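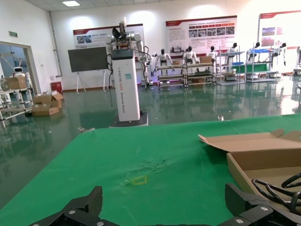
Femis Satdale 44 Table Cover: Review

25 January 2024
Reading time: 6 min
Print | E-mail

The Satdale 44 is a green cover for work tables, sold by Femis in a single width of 44 inches and cut to length by the dealer. It is meant for benches where small items are set down, picked up, and set down again all day, and where a bare top is too slippery or too noisy. Ours was bought through the Baudry catalog at the listed price and has been on a table at the Sistenville hall since May.

Construction

The cover is 2 mm thick. The face is fabric-like, with a fine, even surface and no visible repeat in the pattern. The back is a smooth, slightly tacky layer that holds the table by friction. No adhesive is supplied and none is recommended. The piece we ordered has an area of 3,832 square inches, which was enough to cover the top and leave a strip for trimming.

The cut edges were clean on arrival. They have no hem and no binding, so their condition depends on the blade used for trimming. A fresh utility blade and a steel straightedge gave a good edge in two passes. Scissors left a wavy line and are not worth using on anything longer than a hand's width.

Laying the cover

The cover ships rolled, face in. It should be unrolled face down on the floor and left overnight. We followed the instructions the first time and skipped them when the cover was taken up for cleaning and put back. The second time, the ends lifted and stayed lifted until weights were placed on them. Allow the full night.

Position the cover from one long edge and work across with a flat hand. Air caught in the middle does not escape by itself. If a ripple forms, lift the nearest side back to the ripple and lay it again. Pushing the ripple toward the edge stretches the face without moving the back, and a faint line remains afterward.

Surface in use

Grip is good. Lightweight cardboard, plastic trays, and hand tools stay where they are placed, and a part set down on its narrow side is less likely to skate than on a painted top. Heavy cartons are a different matter. An open corrugated box of the kind kept at the right side of our table does not slide when it is loaded, and people tend to drag it anyway. Dragging pulls the face. Lift the box.

Noise is reduced by a useful amount. Metal parts land with a dull knock. In a hall with a hard, glossy floor and few soft surfaces, this was noticed at the next table.

The color is a medium green with little shine. Overhead lights reflect strongly in the epoxy floor at Sistenville, and much less from the cover. Dark items show up well against it. Black cable, in particular, is easy to find. White and bright metal parts also stand out. Green parts and green wire do not, and anyone who handles many of those should ask Femis for the gray version, which we have not tested.

Wear

The weak point is abrasion in one place. The face has a faint scuffed, crumpled patch near the center, where most of the handling is done. The damage is cosmetic so far. Small items still sit flat on the surrounding area, but the patch catches light differently and can be felt with a fingertip. Brushing did not remove it. A damp cloth made it less visible until the cover dried.

Femis describes the face as "self-recovering." For dents, the claim is fair: marks left by a clamp foot were gone the next morning. For scuffs, it did not hold in our use. Buyers who work over one small area should expect the same result and should plan to turn the cover end for end at regular intervals. The unprinted face makes this possible, provided that both ends are trimmed square.

Marking positions

The face accepts position marks. Ours has a small yellow rectangular outline just below the scuffed patch, and yellow on this green is easy to see from a standing position. Keep marks few. Each one has to be redone when the cover is turned, and old marks left in place cause placement errors.

Femis does not print a grid on the Satdale 44. Users who need measured positions over the whole surface should look at a printed mat.

Cleaning

Dry dust comes off with a soft brush or a vacuum at low suction. Cardboard fiber is more stubborn. It collects beside any open box and works into the face, and a lint roller removed it better than the brush. Liquids must be blotted. Do not scrub: the face roughens quickly under a stiff brush, as a test on an offcut showed.

Solvent cleaners are excluded by the care sheet. We used water with a small amount of dish soap on the back only. Drying took most of a day with the cover hung over a rail.

Specifications

Width: 44 inches
Length: cut to order
Thickness: 2 mm
Face: green, unprinted
Back: friction layer, no adhesive
Edge: unhemmed
Supplied accessories: none

For: good grip, quiet, low reflection, simple to trim
Against: scuffs under repeated handling in one spot, holds cardboard fiber, needs a full night to flatten

Verdict

The Satdale 44 is a sound general cover for light assembly, sorting, and packing tables. It is less suitable where work is concentrated on a small central area, unless the user is prepared to turn it or replace it. We would buy it again in a longer cut, keep the spare length rolled in storage, and order it with both ends squared by the dealer.

Print this review | E-mail this review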